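Automatización de Procesos · Apuntes de la visita a Trustport
Sesión 7. Prof.ª Rebecca Santoro

Leed esto antes de redactar el informe. La visita duró una mañana y vimos tres puestos, pero solo uno funcionando con piezas que no había preparado el anfitrión.

1. Lo que nos contaron

Ottavio Cocco presentó el sistema Osunus como «listo para producción». La cifra de la diapositiva era 2.915 agarres correctos. Pregunté sobre cuántos intentos y la respuesta fue que dependía de cómo se contaran los reintentos. Apuntad esa frase. Un numerador sin denominador no es una tasa de éxito.

2. Los datos de partida

Según Sivaprasad Reddy, el modelo se entrenó con 1.811 demostraciones hechas a mano con pinza portátil, de las cuales 677 son de objetos blandos: bolsas, envoltorios, tela. No supo decir cuántas personas distintas las grabaron. Si fueron dos o tres, el robot ha aprendido las manías de dos o tres personas.

3. Preguntas para el informe (máximo 2.000 palabras)

Qué condiciones de luz se probaron y cuáles no. Una ventana a contraluz deja zonas quemadas, y una lente muy angular curva todas las rectas; ninguna de las dos cosas aparecía en la presentación.

Quién decide que un agarre es correcto. En Trustport lo decide el mismo operario que lo ejecuta.

Qué coste tiene el fallo. Esi Abubakari defendió en el autobús que en un almacén da igual repetir. Puede ser, pero que lo argumente con tiempos de ciclo.

Entrega en agosto, por el buzón de la asignatura. No se admiten folletos del fabricante como única fuente.

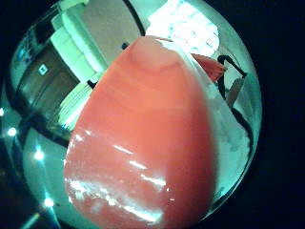
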